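Home | Set-up | Method | Results | Downloads | Contact

Section 5. Laying out and running the gear assembly trials

This section covers the table set-up and trial procedure for the Grollura gear task. It assumes that both arms have been installed and that the wrist cameras have been calibrated as set out in Section 4. The method compares two ways of training the same policy: one on full demonstrations only, the other on full demonstrations plus short corrections recorded from awkward starting positions.

5.1 Preparing the table

1. Spread the grey cloth over the table and smooth it by hand. Do not iron it.
2. Place the round plate between the arms, within reach of both grippers.
3. Set out the gears according to the start card for the trial.
4. Send both arms to the home position from the Schouten console.

CAUTION: Keep hands off the cloth once the console shows READY. The arms may move without further warning.

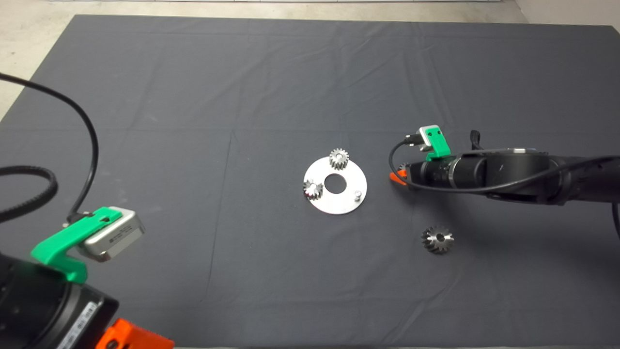

Start positions matter more to this method than any other setting. In the first round of trials every gear began on open cloth, and the two policies scored almost the same. The difference only appeared with mixed starts — some gears already on the plate, others off it. A gear that hangs partly over the rim, like the one at the plate's left edge, is a harder start than one lying flat on the cloth, as the large gear does to the lower right of the plate. Record these as "rim" and "cloth" in the log and do not merge them later.

5.2 Running a trial

1. Enter the start card number.
2. Choose policy A or policy B from the blind list. The operator should not know which training set was used.
3. Press RUN. The time limit is 200 seconds.
4. When the arms stop, mark each gear as seated, placed or missed. "Seated" means fully down on its peg. "Placed" means touching the peg but not down.
5. Save the log before resetting the table.

NOTE: If a gear leaves the table, stop the trial and mark it void. Void trials are repeated at the end of the session with the same card.

5.3 Corrections data

The correction set holds 688 short recordings, taken from a pool of roughly 3,000. Jerome Layug made the selection in September using the Ledley filter, with the threshold left at its default. To rebuild the set, run the filter on the raw pool and check the total before training. A different total usually means that void trials have been left in.

CAUTION: Do not add recordings made on the older Grinik table. Its height differs and the wrist views do not match.

For seating faults, see Section 6.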